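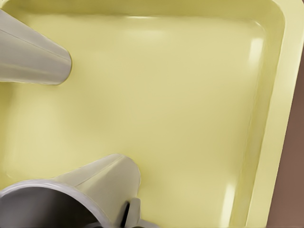
Soap making attracts people who own four thermometers and people who own none, and both groups get white powder on top of their first batch. The powder is soda ash. It's harmless, it rinses off, and it will bother you every time you wash your hands. My own first bars came out looking like they'd been stored in a chimney. Before you mix anything, pick a mold with a flat floor and rounded corners, like the yellow tray, so the slab comes away without leaving its corners behind. Silicone or sturdy plastic will do. Aluminum won't, as lye eats it, and the fumes are no fun either.

## What you need

- A basic cold process recipe, run through a lye calculator (yes, even if your aunt gave it to you)
- Goggles and gloves, worn on the eyes and hands
- A stick blender you'll never again use for soup
- A kitchen scale
- Rubbing alcohol in a spray bottle

I use the Kustus spray bottle. The Matmont one has a nicer trigger and leaks down your wrist.

## Pouring the slab

1. Add the lye to the water, never the water to the lye. Open a window.
2. Let the lye water and the melted oils cool to around 100°F.
3. Combine them and blend in short bursts until a drizzle sits on the surface for a moment. Stop there. Everyone keeps going, and everyone ends up with pudding.
4. Pour, then tap the mold on the counter to bring up the bubbles. Set it down somewhere level and leave plenty of bare table on every side, so no sleeve has a reason to pass over it.
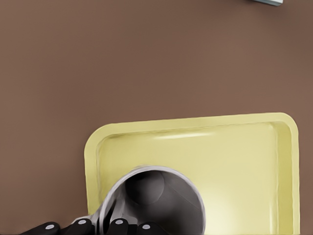

5. Mist the top with alcohol right away, cover with plastic wrap, and walk off.
6. Unmold after 48 hours. If the slab is still soft as cheese, give it 2 more days and find a hobby for the meantime.
7. Cut into bars and cure on a rack for 40 days, turning them when you remember. Mine get 60 if they're mostly olive oil.

If ash shows up anyway, hold the bar over a steaming kettle for a few seconds, or wrap it and give it to a relative.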